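2026年10月22日 作業ノート(机まわり、小物の箱)

朝から測定の続きをやるつもりだったのに、結局ほとんど片付けで終わった。まあ前から気になってたし、よしとする。

発端はGimonの基板に5Vを入れようとして、アダプタが見つからなかったこと。引き出しを三段ぜんぶ開けて、棚の上の缶も見て、最後に前任のBerradaの資料の下から出てきた。探すのに20分。基板の準備は7分で済んでるのに、である。さすがに腹が立ったので、電源まわりの小物は一つの箱にまとめることにした。

箱は、縁がオレンジの白い段ボールのやつを使う。内側に33x23x12.5x5cmと刷ってある。四つ数字があるのがどうにも謎で、33と23は縦横だとして、12.5と5のどっちが深さなのか、それともフタ込みなのか。定規を出して測ろうかと思ったけど、それをやるとまた一時間飛ぶのでやめた。気になる人は測ってここに書き足しておいてください。

入れるものの基準は、とりあえず「コンセントに挿すもの」と「挿すものと一緒に使うもの」。ゆるい。ゆるいけど、前に細かく分類しようとして(2月のあれ)、ラベルだけ立派で中身が全然合ってない引き出しができたので、今回はわざと大ざっぱにした。ケーブル類は別。ケーブルを混ぜると絡まって、アダプタを一個取るだけで全部ついてくる。あれは本当に嫌だ。 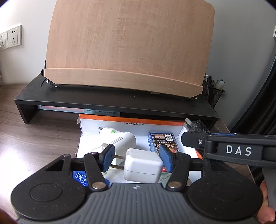
白いアダプタは見た目がどれも似ていて困る。四角くて角が丸くて、刃が二本。うちにあるのだけでも出力が違うのが混ざっていて、裏の字は細かすぎて老眼でなくても読めない(私はもう読めない)。前に隣の部屋で、出力の足りないのをRulbyの試作機につないで、動いたり落ちたりするのを半日追いかけたことがあった。なので、出力を調べ終わったものから側面にマスキングテープを巻いて、ペンで電圧と電流を書く。テープの色は決めない。色に意味を持たせると、その色が切れたときに必ず誰かが別の色で代用して、そこから崩れる。

途中でYoung-sook Cheonさんが来て、「それ、この前もやってませんでした?」と言われた。やってました。でも前回のは引き出しで、今回は箱なので別件です、と答えたら笑われた。ついでに相談したら、箱を棚の中にしまうとまた忘れるから、机の上に出しっぱなしにした方がいいとのこと。たしかに。モニター台の下に押し込もうと考えていたけど、あそこは平たい箱物の置き場になっていて、奥に入ったものはだいたい年度末まで出てこない。しばらくは台の手前に置いて、フタなしで様子を見る。

青いカードのパックも箱に入れたままにしてある。QRコードがついてるやつ。挿すものではないので基準からは外れるけど、よそに移すと次に要るときに絶対わからなくなる。こういう例外を認めるからだめなんだ、という声が自分の中でしているが、今日は無視。行き先を思いついた人がいたら移してもらってかまいません。移したら箱の横にメモを貼ってほしい。

そうそう、電源タップの話。Curineの装置を足してから壁の口が足りなくて、つい延長の先にまた延長を挿したくなるけど、これは禁止で。使っていないタップを見つけたら箱の方へ戻しておいてください。新しく買うなら予算は最大600円まで、と言いたいところだけど、その値段だとたぶん一口の延長しか買えないので、必要なら一声かけてください。ちゃんとしたのを買います。

午後にようやくGimonの通電。消費電流は307mAで、先週のメモより少し高い。LEDを一個足したぶんにしては多い気がする。基板をいったん外して挿し直しても同じ値。測定器側の設定を疑ってレンジを変えてみたけど、やっぱり変わらず。時間切れで、原因はまだわからない。

明日やること
・Gimonの電流、LEDを外した状態で再測定
・マスキングテープの在庫確認(太い方)
・残りのアダプタの出力調べ。ルーペを借りる
・引き出し二段目の底に敷いてある紙を捨てる。何の紙かは見てから
・Rulbyの試作機を返す先をCheonさんに聞く

追記:帰りがけに、上着のポケットからUSBの小さいアダプタが一個出てきた。箱に入れて帰る。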